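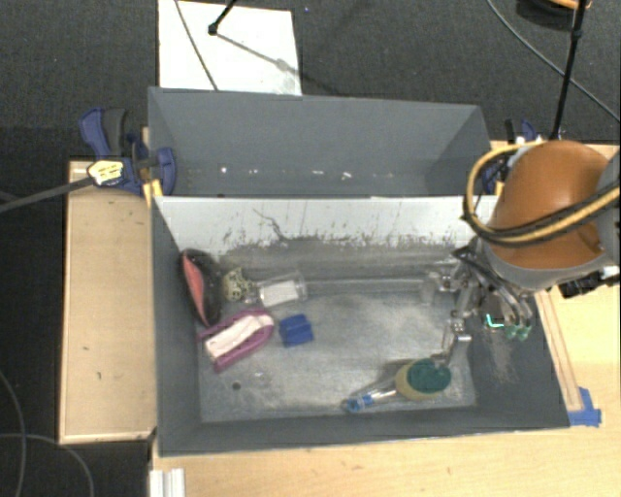
図1 手前の箱と多指グリッパー。透明ボトルの右に黄色と緑のスポンジ風のもの。

検索 キーワードを入力 検索する

プロジェクト実習 報告書(機材計画班)
箱からものを取る作業台、次の年度に何を買うか

この班でわたしがやったのは、プログラムでも制御でもなくて、お金の計算です。最初に役割を聞いたときは「え、買い物係?」と思いました。でもやってみたら半年ずっと見積書とにらめっこで、正直かなり忙しかったです(表計算ソフトのショートカットだけ異様に速くなりました)。報告書なので本当はもっと堅く書くべきなんでしょうが、指導担当のTeresa Meireles先生から「次の班が読んで使えるなら口調は自由」と言われているので、遠慮なくこのまま書きます。

1. 予算と、買わないもの

使える額は全部で900ユーロです。アームとグリッパー本体は実習室の備品なのでこの額には入りません。制御用のパソコンも同じ。つまり、わたしたちが考えるのは箱、固定具、つかむ対象の小物、指先の予備、照明、あとは消耗品です。

先にアームの話を片づけておくと、班の最初の会議では「もう一台あれば二か所で同時に動かせるのに!」という声が当然出ました。気持ちはすごくわかります。ただ桁が違いすぎるので、この計画ではまるごと外しました。アームの更新は学科の設備計画のほうに要望を書く欄があるらしく、そっちに出してあります。返事はまだ来ていません。

2. いまの作業台でどこが困っているか

買い物リストを作る前に、作業をしている人の横に座って、気になったことをひたすらメモしました。毎週火曜の午後です。以下はそのメモを整理したもの。

まず箱。灰色の四角い箱を前後に二つ並べて使っています。手前の箱は、底が金属っぽい灰色で、くもったような筋や色むらがだいぶ出ています。奥側の内壁は上のほうが白っぽくて、下のほうは黒いこすれと、はがれたような跡だらけ。壁の左寄りにはぎざぎざした細い傷が斜めに走っていて、わたしは最初、画面に髪の毛がついているのかと思って指でこすりました。見た目だけの問題なら放っておくんですが、認識担当の人たちは背景がまだらなのをいやがります。物体の輪郭を拾う処理で、床の模様を物だと思い込むことがあるからです。なので箱は「買い替え候補」に入れました。

次に固定。箱の端は青と黒のクランプではさんで留めてあります。これ自体はよくできていて、動かしたいときは片手で外せるし、文句はほとんどありません。ただ、箱を新しくすると縁の厚みが変わるかもしれなくて、そうなると口の開きが足りるかどうか測り直しです。箱だけ先に注文して、届いてから「はさめない!」となるのが一番こわいので、クランプは箱と同じ発注書に載せることにしました。

それから箱の位置。テーブルには、箱の右手前の角のそばに明るい青のテープが貼ってあります。掃除で箱をどかしたあとに戻す位置の目印があると、キャリブレーションのやり直しが減ってかなり助かります。テープは安いので、予算表では消耗品にまとめて入れました。色は青のままにしてください、と現場から念押しされています(明るい木のテーブルだと見つけやすいそうです)。

あとケーブル。アームの黄色と黒のケーブルは、オレンジっぽい茶色のハウジングのまわりで輪を描いています。保護用の巻きチューブを買うかどうかは班で意見が割れました。巻いたほうが安心という人と、曲がりが硬くなって手首の動きに響くんじゃないかという人。わたしは買わないほうに一票入れました。先生に聞いたら「ケーブルに触る前に担当技術員に相談」とのことで、結局この項目は保留のままです。

3. つかむ対象の小物をどう選ぶか

ここが一番楽しかったところです。小物なんてなんでもいいでしょ、と思っていたんですけど、全然そんなことなかった。

図1の手前の箱を見るとわかるように、入っているものの性格がばらばらです。透明なプラスチックのボトルは横向き、透明の容器も横倒し。透明なものは認識がとにかく苦手で、中の白いラベルみたいな部分だけを物体だと判定したりします。その一方で、黄色に緑のスポンジらしきものは色がはっきりしていて、たぶんつかむほうもやりやすい部類です。赤紫の細長いのは先が丸くて真ん中が白いし、黄色っぽい地に黒い斑点の小さいやつは模様が細かい。左の壁ぎわには靴かポーチみたいな黒い楕円のものまであります。

で、次に買う小物も、この「ばらばらさ」を残したいというのが班の結論です。具体的には、透明なもの、やわらかいもの、細長いもの、模様のあるもの、それに黒っぽいものから、それぞれ同じ品を複数そろえます。同じ品を複数、というのがミソです。一個しかないと、つぶれたりなくしたりした瞬間に前の結果と比べられなくなるので。小物の枠は100ユーロにしました。ほとんどは普通のスーパーと雑貨店で買えるので、枠としてはかなり余裕があります。

逆に、やめたものもあります。ガラスは全部なし。中身の入ったボトルもなし。卵の模型はすごく欲しかったんですが、意外と高くて断念しました。未練があるので書いておきます。

4. 見積もりを取ったところ

見積もりは三社に頼みました。

Hultholmは箱とコンテナの専門で、返事が一番早かったです。灰色の無地の箱が一つ100ユーロ、二つで200ユーロ。底がつや消しのものを選べるのがよくて、照明の反射で悩んでいるうちには合いそうです。ただし送料が注文ごとにかかるので、ちびちび頼むと損します。

Vikcombeは固定具と照明の会社です。クランプは一つ30ユーロで、二つ頼む予定。照明は小さめの面光源が100ユーロでした。もっと明るい上位の型も勧められたんですけど、電話口の説明を聞けば聞くほど自分たちに必要かわからなくなったので、いったん断りました。断るのって勇気がいりますね……。

Vaughanは指先の予備パーツです。グリッパーの指先には薄い緑色の部分があって、ここは使ううちに消耗していくところだと見込んで、交換用の一式を予算に入れました。200ユーロ。表のなかで箱と並んで一番高い項目です。高いけれど、これが足りなくなると実習が全部止まるので、班では誰も反対しませんでした。

もう一社、Lastenという中古機材の店も見つけたのですが、在庫がしょっちゅう変わるうえに、学校の発注書に対応しているかどうかの返事がもらえていません。掘り出し物はありそうなので、次の班の人はもう一回メールしてみてください。

5. 予算表(単位はユーロ)

箱 二つ 200
指先の予備 一式 200
照明 面光源 100
つかむ対象の小物 100
クランプ 二つ 60
テープ、養生材などの消耗品 30
小計 690
予備費 210
合計 900

送料は予備費から出します。予備費が多すぎないかと先生に聞かれましたが、ここは粘って残しました。予備費の使い道の候補は、箱をもう一つ追加すること。三つ目があれば、仕分け先を増やした課題もできるようになります。ただ、いまの作業台に三つ並べて置けるのか、アームが届くのか、まだちゃんと測っていません。測る前に買わない、と班のノートの表紙に書いてあります。

6. 買う順番

順番はけっこう揉めました。認識担当は照明を先に、操作担当は指先を先に、と言うわけです。両方の言い分を聞いた結果、こうしました。

最初に指先の予備。納期が一番長いので、年度が始まったらすぐ発注書を出します。次に箱とクランプを同時に。箱は届いたらすぐ縁の厚みを測って、クランプがちゃんとはさめるか確認。だめなら未使用のうちに交換してもらいます。照明は新しい箱を置いてからです。床の反射が変わってしまうので、先に照明を合わせても二度手間になります。小物は最後でいいです、というか、買い出しが楽しいのでみんな先に行きたがりますが、がまんしてください!

比較用の記録として、箱を替える前と後でそれぞれ200回ずつ把持を試す計画も立てました。条件をそろえるために、小物の顔ぶれは替える前後で同じにします。ということは、新しい小物を投入するのはこの比較が終わってから。これも小物を最後に回した理由です。200回というのは授業時間から逆算した数で、統計の授業を取っている同級生には「もっとやれば?」と言われました。時間があればやりたいです。

7. 失敗したこと

見積もりの税抜きと税込みを混ぜて表に入れてしまい、中間発表の前日に気づいて夜の九時まで直していました。予算表のどの数字がどっちなのか、最初から列を分けておけばよかっただけの話です。いまの表は全部税込みです。

それと、最初の一か月は現場を見ないでカタログばかり眺めていました。その時期に作った希望リストは、いま読むとほとんど使えません。真空吸着のパッドとか、どこにつけるつもりだったんだろう。横に座ってメモを取り始めてからのほうが、リストは短くなったし、説明を求められても答えられるようになりました。

8. 次の班への引き継ぎ

見積書の原本は共有フォルダの「機材計画」に入っています。Hultholmの見積もりは有効期限が短いので、たぶん取り直しになります。担当の人は親切なので、前回の見積番号を書いて送れば話が早いです。ケーブルの保護チューブの件は保留、三つ目の箱は寸法待ち、Lastenは返事待ち。クランプの古いほうは捨てないで、棚の下の段に予備として残してください。箱の古いほうをどうするかは決めていません。傷だらけの背景でも認識できるか試すのに使えるかも、と認識担当が言っていたので、聞いてから動かしてください。

このサイトではCookieを使用しています。閲覧を続けると使用に同意したものとみなされます。 同意する 設定

お問い合わせ | 著作権は各執筆班に帰属します | ページの先頭へ戻る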